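Aquarium shop's "no water change" claim meets doubters

Jirnasau, the aquarium supply shop, says its new reef dosing powder lets owners of tanks up to 300 gallons skip water changes altogether. The evidence so far is thin. The shop ran it in 2 display tanks, both lightly stocked, and has posted a single chart of nitrate readings with no calcium or alkalinity numbers beside it.

A tub costs $49. The label gives one dose for every tank, whether it holds soft corals or a wall of hungry stony ones, and that alone should give buyers pause. Kerstin Strobel, who runs the shop, said on Tuesday that nearly 400 tubs had already been sold and that fuller results would follow in March. She would not say who did the testing - or which test kits were used.

Salt mix and a bucket remain cheaper, and their effects are well known.

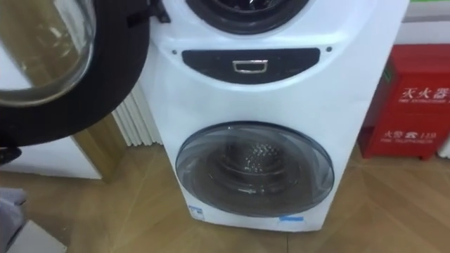
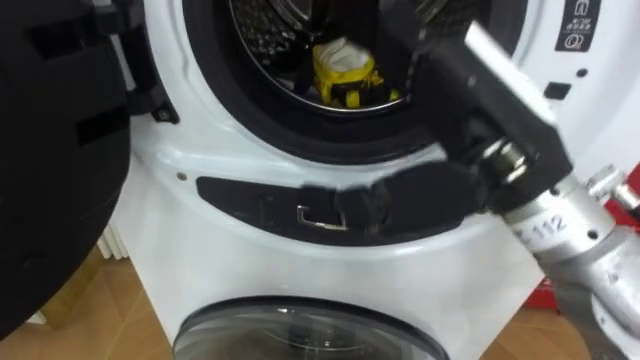 Heikki Tuominen said he would want to see six months of alkalinity logs from a crowded tank before putting a spoonful of the powder in his own, and that a flat nitrate line told him very little about trace elements.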